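Wer zurückkehrt, muss nicht derselbe sein

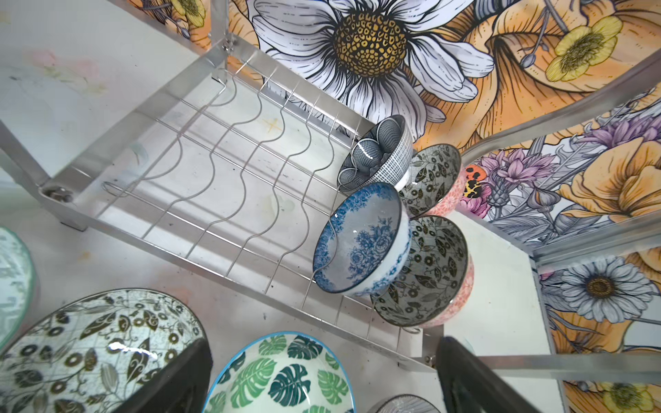
Ein Leser aus Wostden hält dagegen, ein Trainer, der nach zwei Jahren zum alten Verein zurückkommt, habe dort nichts mehr zu gewinnen, er verwalte nur noch sein Denkmal. Das ist die gängige Meinung, und ich teile sie nicht.

Am Beispiel Prellum lässt sich das gut zeigen. Der Klub stand im Februar auf Platz 9, die Mannschaft spielte hinten mit fünf Mann und vorne mit langen Bällen. Der alte Trainer kam wieder und stellte auf Viererkette um. Die ersten 4 Spiele brachten zwei Punkte. Auf der Tribüne wurde gepfiffen, im Vereinsheim redete man schon über den Nachfolger.

Im Training wurde in der Zeit fast nur das Verschieben geübt, ohne Tore, auf halbem Feld. Das sieht langweilig aus und macht müde. Gegen Dumier sah man dann, wozu es gut ist: Der Gegner kam in der zweiten Halbzeit nicht einmal frei zum Schuss. 497 Zuschauer waren da, weniger als sonst bei diesem Derby.

Ich halte es für falsch, einen Rückkehrer an seiner ersten Amtszeit zu messen. Damals hatte er andere Spieler und einen größeren Etat. Der Vorstand sollte den Vertrag jetzt verlängern und damit nicht bis Juni warten. Im Sommer laufen auch die Verträge beider Innenverteidiger aus, und die wollen wissen, unter wem sie spielen.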